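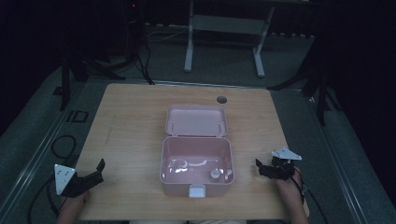 Print this page | E-mail this page
Reading time: 4 minutes

BODCOMBE SHARED WORKROOM – USERS' MEETING
22 September 2020, upstairs at Brultbridge

Present: Corina Lüthi (chair), Uthai Panyasiri (notes), two from the sewing group, one from Mnguni. Apologies from Rirkville, stuck at work.

Started late, door code again.

1. Last minutes
Agreed. Matter arising: spare key still not cut. Uthai to do it this week.

2. Storage boxes
Long one. Corina wants everything small off the shelves and into boxes with lids. Pink hinged ones are the favourite so far – lid stays on the box so can't wander off, latch at the front. Sewing group worried about depth, small bits sink to the bottom and you end up tipping the whole lot out. Suggested little pots inside. Mnguni said fine but who washes the pots. Not settled.

Price is 4 pounds each if we take a dozen. Limit for this year is 50 pounds so a dozen just fits, nothing left for labels. Labels to be masking tape for now, written in capitals please, last lot unreadable.

Colour: one person would like clear so you can see in. Clear ones dearer. Stay with pink.

Agreed: order the dozen, Corina to pay and claim back. Boxes to be closed and latched before they go back on the shelf. Loose stuff left out at end of session goes in the lost property bag, no arguments.
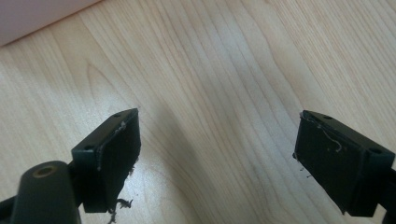 3. Tables
Wood tops need looking after better than they're getting. Complaint from the Thursday lot about glue, and about hot mugs. Coasters are in the drawer under the kettle, have been since February.

Wipe down with damp cloth, then dry cloth. No spray polish – makes paper stick and the sewing people hate it. Uthai asked if we should oil them. Corina thinks not until we know what finish is on there already, she'll try and find the paperwork from when they were bought. Might be in the grey folder, might be gone.

Pencil marks: ordinary rubber first, go with the grain. If it won't shift leave it and write it in the book. Do not scrub. Somebody had a go with a scouring pad on the old bench and it never came back right.

Cable holes. Not bins. Uthai has had thread, staples and most of a biscuit out of the old desk. Anything small that goes down one, fish it out same day.

Mnguni asked for cloths over the tables when not in use. Discussed, bit of a faff, who folds them. Trial on one table only, for 2 months.
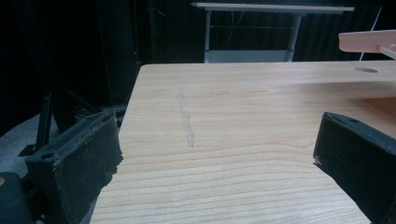 Table top, item 3. Mark left of centre to go in the book.

4. Floor
Carpet wants a proper hoover under the tables as well as round them. Pins!! Sewing group to run the magnet over before they go home. Hoover bag changed last week, spares on order.

Table frames – felt pads under the feet would help when shifting things about. Corina has some at home, will bring.

5. Bookings
41 sessions booked up to Christmas, more than last year even with the gap. Rirkville want to swap their evening, no objection if they sort it with Mnguni direct. Reminder that the slot includes clearing up time, so stop ten minutes before the end and not on the dot.

Windows open during sessions and wipe handles after, same as before.

6. AOB
Lamp on far wall flickering. New bulb tried, no diference. Uthai to ring the electrician.
Tea money tin short again, please put somthing in.
Sewing group have a bag of felt offcuts going spare, help yourselves.

ACTIONS
Corina – boxes, table paperwork, felt pads
Uthai – key, electrician, put book back on its string
Sewing group – magnet, pots (if any)
Mnguni – find a cloth for the trial

Next meeting to be fixed by e-mail. Closed 8.40.

Print this page | E-mail this page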